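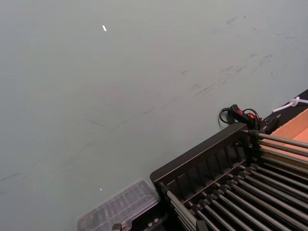
Week 6 notes: Reading a field trial

Hi all. These are the notes to go with the October session on field trials, written up from my own scribbles plus the questions a few of you brought to me afterward. I went fast through the blocking part, so I've stretched that out a bit. If you were there, skim the beginning. If you weren't, please read the whole thing before lab, because Jovita Tovar is running it and she will assume you know what a block is!

Where we left off

Last time we talked about why a grower can't just plant a new forage sorghum in one field and the old one in the field next door and call the winner. The fields differ. One drains better, one had manure on it three years ago, one gets the shade of a tree line until ten in the morning. Whatever you measure at harvest is the variety plus the field, all mixed together, and you have no way to pull them apart afterward.

So we use plots. Small pieces of ground, all in one field, each planted to one treatment, with every treatment showing up more than once. That repeating is called replication, and it's the part students like to skimp on when they design their own trial (I did too – my first one had a single plot of each treatment and my advisor handed it back without a word).

Replication

Say you grow switchgrass on two plots, same seed, same date, same fertilizer, and one gives you more hay than the other. What did you do differently? Nothing. That gap is just background noise, and every field has it. You need to know how big the noise is before you can say a difference between varieties means anything. Replicate plots are how you find out.

Four replicates is what I'd call normal for a grass trial. You'll see three when land is short. With two you can technically get an estimate of the noise, but it's such a shaky one that I wouldn't bet a bag of seed on it.

One trap here. Cutting four samples out of the same plot does not give you four replicates. It gives you one replicate, measured four times. Those samples share the same soil, the same planter pass, the same wet corner. Hermenegildo Ochoa asked about this after class and it was a great question: yes, extra samples help you get a better number for that plot, and they're worth taking if the stand is patchy, but they don't count toward your replicates.

Blocking

Now, the class example. Picture the Ircombe field, the sloping one we use in all the worksheets. The top is thin and dry, the bottom is deep and stays wet into May. We want to test ten treatments with four replicates of each, so that makes 40 plots.

If you scatter all 40 at random over the slope, you could easily end up with three of your four plots of one variety down in the good soil. Bad luck, but it happens. Instead we cut the field into four strips running across the slope, so that each strip is about as even as we can make it from one end to the other. Each strip is a block. Every treatment goes into every block once, and inside a block the order is random.

Now the top strip can be as poor as it likes. All ten treatments suffer it equally, and when you do the math you can take the block effect out and look at what's left.

Which way do the blocks run? Across the slope, so the change in soil falls between blocks and as little of it as possible falls inside them. I got a lot of drawings with the strips running up and down the hill. Run them that way and each block has dry ground at one end and wet ground at the other, and you've gained nothing. Slope is the easy case, by the way. You can block on distance from a tree line, on old fence rows, on which day you managed to harvest, on who was doing the scoring (people really do score lodging differently, and Wagner Teixeira is going to show you some side-by-side scores in week 8). 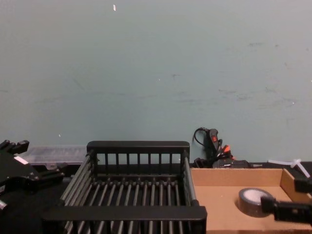 Do I have to use the same number of plots in every block?

For this course, keep them equal. There are designs for uneven blocks, and they work fine, but the math gets heavier and you don't need it for anything on the worksheet.

Edge rows and borders

Plants on the outside of a plot get more light and have less competition, so they grow bigger. If you harvest the whole plot including its edges, you're measuring partly the variety and partly how much elbow room it had. So leave the outside rows standing, cut the middle, and weigh only that. Then fill the outside of the whole trial with a border of something similar, so the end plots don't sit next to bare alley.

Nitrogen is the other reason for borders. If the plot next door gets 135 pounds of N to the acre and yours gets none, the roots of your edge plants are going to go looking for it. Wide alleys help. They also eat up land, and you'll have to live with some compromise there.

What to write down

More than you think! Planting date, seeding rate, seed lot, what was on the field last year, every spray, every rain you were there for. Draw the plot map before you plant and walk it again after the seedlings come up. Sarahí Ventura found a swapped pair of plots in the practice data this year, just from noticing that two neighbors had leaf widths that made no sense. The plot map had them right, the labels were wrong, and she saved us all a lot of head-scratching.

Missing plots get a blank, never a zero. A zero says the crop grew nothing. A blank says we don't know, maybe the deer got in. If you type zeros for the deer plots, your variety average drops like a rock and the computer has no idea why.

Reading someone else's table

The Stutham handout (the printed one with the moisture table on the back) has yields for 44 lines over two seasons. Before you look at who came top, look at the bottom of the table for the LSD, the least significant difference. If two lines differ by less than that, treat them as a tie. The ranking up near the top is often a string of ties, and it'll shuffle the next season.

Also check whether the weights are dry or fresh. Fresh weights of a late variety look wonderful, and a big part of what you're admiring is water.

For lab

Bring a pencil and a ruler. You'll get a soil map of the Ircombe field and lay out the blocks by hand, then randomize inside each one using the slips of paper. Please do the slips, even if you have an app. Adelino Arruda has the answer sheets and will go over them in the second half, and he's happy to look at your own project layouts too if there's time.

Reading before then: the chapter on blocking, and the short section after it on border effects. Skip the part on split plots, we get to that next week.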